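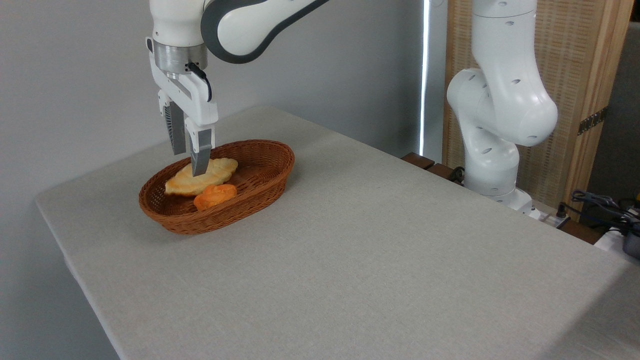

*Slide 1: oval basket, bread roll at the left end, light grey cloth.*

**Bread on the table: baskets, cloths and portions**
Notes for the Wednesday session, 20 minutes plus questions

Start when the doors are shut. Leave the first slide up while people sit down.

## Opening (2 min)

- Say who the talk is for: small cafés and guest houses that serve bread at the table and buy their own baskets.
- Salance has 42 covers at breakfast. Most of what I say comes from there, with a bit from Kistard, which is smaller and does lunches only.
- Ask for hands: who lines their baskets? Who has stopped lining them? Wait for an answer before going on.

## The basket (6 min)

Point at the slide. Oval, reddish-brown, tight weave, rolled rim, sloped sides.

- Shape first. A long roll or a croissant sits along an oval without being bent. Round baskets are fine for small buns, and they take up more of the table than you expect.
- Weave. Flakes go into an open weave and stay there. With a tight one you can tip it over the bin and wipe it.
- Rattan or plastic: I don't mind which. Plastic strands can go through the wash. Rattan can't, so brush it out, wipe with a damp cloth, and stand it on its side to dry. Don't stack it damp. We lost a whole stack at Kistard that way in December.
- Rim. Run a thumb round it before you buy. If the end of the strand lifts, it will catch on sleeves and cloths.

Pass the two sample baskets round now, one from each side of the room. Get them back before the break.

## How full (5 min)

- Go back to the slide. Bread at one end, the rest of the basket clear to the right. People always ask if this looks mean.
- For one person it looks fine. For a table of four it doesn't, so use a second basket or a bigger one.
- Filling baskets to the top was our old rule at Salance. Whatever came back from the table went in the bin. Over a year we counted 2,000 rolls thrown away.
- Now we put out one piece each and offer more. Staff need to go round and ask. If they don't, you get complaints, and we had some in the first month.
- Keep pale, flaky things on top or on their own. They crush under anything heavier.

## The cloth (4 min)

- Light grey with a linen-like texture. Crumbs show less on it than on navy or black.
- Let it drop over the edge. On a table with rounded corners the fold falls softer, so you don't need clips.
- Plain cloth under a brown basket is enough. We tried the Guvalex striped runners and took them off again after a fortnight. Too busy with plates on top.
- Shake outside, then wash. Butter marks want washing-up liquid rubbed in first.
- Order spares in the same batch. Greys vary.

## Where it goes (2 min)

- Towards the back edge of the table, a little left of the middle, leaves the front clear for plates.
- Check that everyone sitting down can reach it. Move it if they can't.

## Close (1 min)

- Price sheet is by the door, next to the Kiều samples.
- Take questions. If someone asks about gluten-free: separate basket, separate tongs, marked on the handle.
- Collect the cloths.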